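Rollisitz Plot Owners' Association
Minutes of the general meeting, July 7, 2025

Held in the upstairs room of the Marnutdale library. The meeting opened at 7 p.m. with a full house and people standing along the back wall, which was wonderful to see on a Monday.

1. Minutes of the May meeting

Approved with one correction: the drainage easement is on the north side of Tisau Road, and the earlier minutes had it on the south.

2. Title registration

Great news to start! The county recorder has now issued registered titles for 270 of the 414 plots in Phase 2. Members who got their letters in June brought them along, and there was a round of applause. Owners still waiting should check that the parcel number on their sale agreement matches the one on the revised plat. Most of the files sent back so far had the old number, and the recorder's office will accept a one-page correction form at the front counter. No fee for that.

Several members asked if they can apply for a building permit before the title arrives. The answer from the permit desk is yes for fencing and grading, no for anything with a foundation.

3. Roads and water

Lahlou, the developer, sent a written update. Base gravel is down on Tisau Road as far as the second culvert, and the water main has passed its pressure test (finally!). Paving comes next. Members were very pleased with the pace this spring and asked that a thank-you note go to the site crew.

The connection charge was discussed at length. Lahlou's letter says it is included in the purchase price for everyone who paid in full before the deadline. Members on the installment plan have been billed separately, and the meeting felt strongly that both groups should be treated the same. 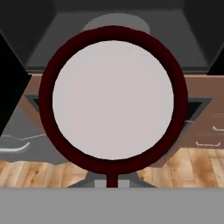

After a lively exchange it was moved and seconded that the association write to Lahlou asking for the separate bills to be withdrawn. Carried, with 2 against.

4. Corner plots

There are 17 corner plots where the new sidewalk line takes a strip off the front. Owners want either a price adjustment or a matching strip at the rear. The surveyor thinks the rear strip is possible on the east side, where the greenbelt is wider than the plat requires, and that got people really excited. A site walk will be arranged, open to all members. Bring boots.

5. Other business

Street name signs: the design with the larger lettering won easily.

Community orchard: so many offers of fruit trees that a list had to be started! Planting waits until the water is on.

Actions
Letter to Lahlou on connection charges: secretary
Thank-you note to site crew: secretary
Date for corner plot walk: chair, with surveyor
Correction forms, extra copies for the library desk: membership desk

Meeting closed at 8:50 p.m.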